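Preseason rankings and why I quit reading them

Every fall the small-college basketball previews come out, and every fall I fall for it. Some site puts Witkowska at number 4 because it "returns a veteran core," and by December 2024 that core is shooting like me.
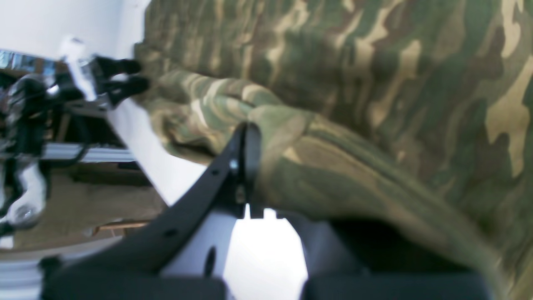 Camo, bunched and folded.

I went back to what I saved in May. Stesent was supposed to run away with the league. Evach was picked next to last. Guess which one has five wins and which one is still "finding its identity" - a phrase that should cost a coach a timeout. 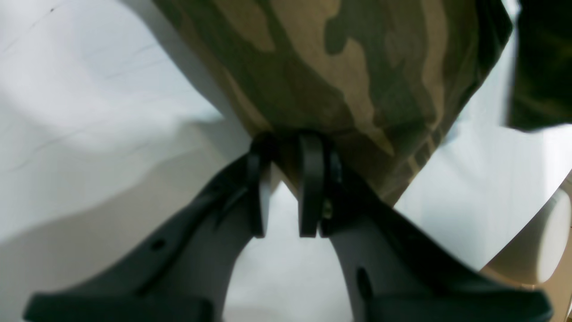
And the voters don't watch these teams. They can't. There are 300 of them, and half play in gyms where the stream freezes at tip-off. So they look at last year's record, add a transfer who scored 1,000 points somewhere else, and call it analysis.
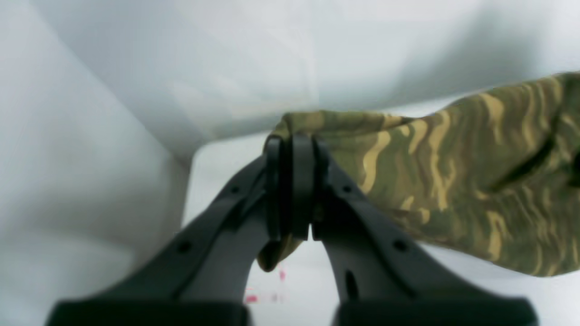

Jokitz is my favorite case. Ranked on the strength of a big man who hadn't played a minute in that offense. Maybe he's great. I'd like to see him guard a ball screen first.
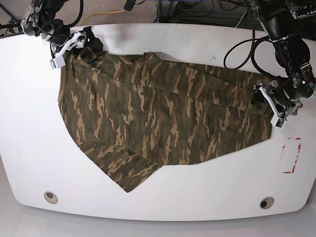

A zone defense gets oversold the same way. Coaches talk about length, and then the ball gets reversed twice and the whole thing is pulled as wide and lopsided as that camo on the white table, with one corner hanging down toward the front. Good luck rebounding out of that.

3 comments | 5 shares

Recent posts
Free throws are still free
The myth of the hot bench
Evach on the road

Back to top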